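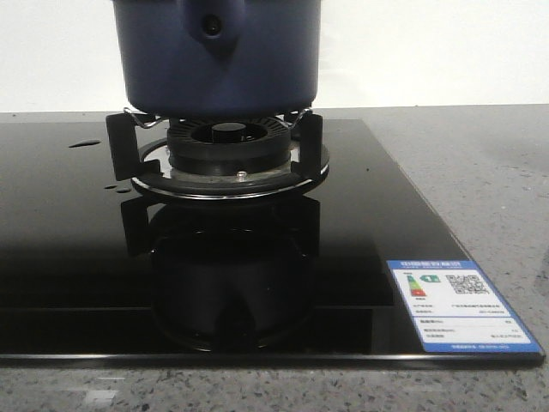 The kitchen set at Flustasholm is now the busiest of our recording stations, and October was its first full month on the new schedule. Operators there are gathering examples of stovetop work for the Girnthorpe model: setting a pot down over a burner, lifting it off, turning it, sliding it clear. The task sounds small. Most of the trouble so far has come from the cooktop, a sheet of black glass glossy enough to give back the burner and the bottom of the pot upside down. Early versions of the model sometimes reached for the reflected pot. Duygu Sarıgül has asked that we keep the glass that way and leave stray water drops on it, so that the model learns from a surface like one in a home kitchen.

Home | News | Stations | People | Archive | Contact

Each example is one attempt, from the first movement of the operator's hands on the controls to the moment the arm is back at rest. Failed attempts are kept and marked as failed. Mirjana Softić, who runs the station, reports over 4,000 usable examples to date, of which 1,000 are pot placements. The target for placements was 200 per pot, and two of the pots are still short of it. They will be first on the list next month.

The main change this month is to the starting positions. Operators had fallen into the habit of beginning with the handle on the same side, and the model picked that up quickly. It did well on those starts and poorly on the rest. Şengül Soylu has drawn up a sheet of 21 starting positions, and the recording software now picks one at random before each attempt. Operators should use the position they are given, even when it is an awkward one. If a start can't be reached safely, skip it and write the number in the log.

Labeling is about a week behind recording. Hazel Lindqvist has moved two people over from the Covulholm drawer task to help, and the labeling guide has a new page on what counts as a stable placement — a pot that rocks and then settles is a success, a pot left tilted on its support is a failure. Please read it before your next shift.

The next training run starts when the labels catch up. Questions about the position sheet go to Şengül, and shift requests go to Mirjana by noon the day before.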